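## 4. Recording the drinks task

This section covers the long-sequence demonstrations used to train the Laditz policy. Read section 3 first. People who skip section 3 end up reading it anyway, usually on a Monday.

1. Lay the props out on the taped grid. Tray at the far side, ice and scoop to the right, cutting board near the front right corner.
2. Put the cup beside the centre line.
3. Home both arms and start the recorder before touching anything.
4. Run the muddling step with the metal tool held upright in the gripper. Press, lift, press again. Do not stir. The policy will learn to stir soon enough without encouragement.

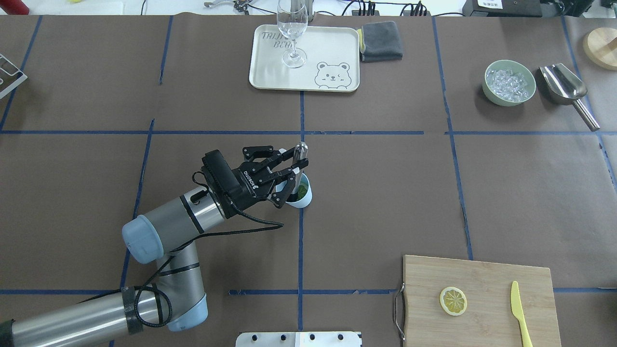 Saulius Jankauskaitė would add that operators press far too politely, and that the first 170 episodes taught the arm to tap the contents as if asking permission to come in. Press as you would at home.

5. Set the tool down inside one grid section and let go fully before the arm retreats.
6. Mark the subtask boundary with the foot pedal. One press. Two presses deletes the episode, a design decision we have discussed at length with its author.

**Note:** The tape is for you. In the Drovska ablation we trained on 1,070 episodes, with start positions shuffled between grid sections, and the policy coped well with props it found in new places. Trained with every prop in a fixed spot, it finished 4 trials out of 49 once we moved the cup. It reached very confidently for where the cup used to be.

**Caution:** Keep hands off the table while either arm is live, even to straighten a prop. A crooked prop is good data — a crooked finger is a form.

7. Before each new episode, check that the grippers are clear of the paper and the cup is in view of the head camera.
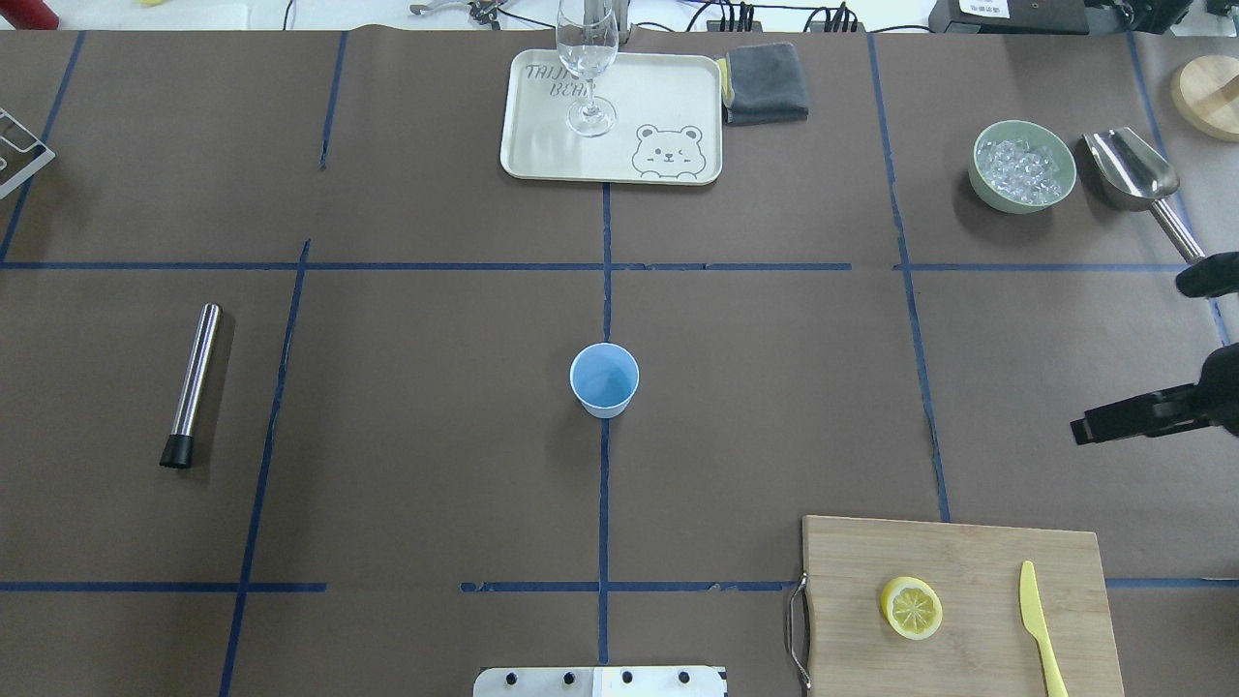 *Fig. 4.2: Cup by the centre line, metal tool lying to its left, gripper at the right.*

8. Save, then label the episode by grid section. Labels go in the Drastis sheet, in lower case.

If the pedal light stays amber after saving, go to 6.1.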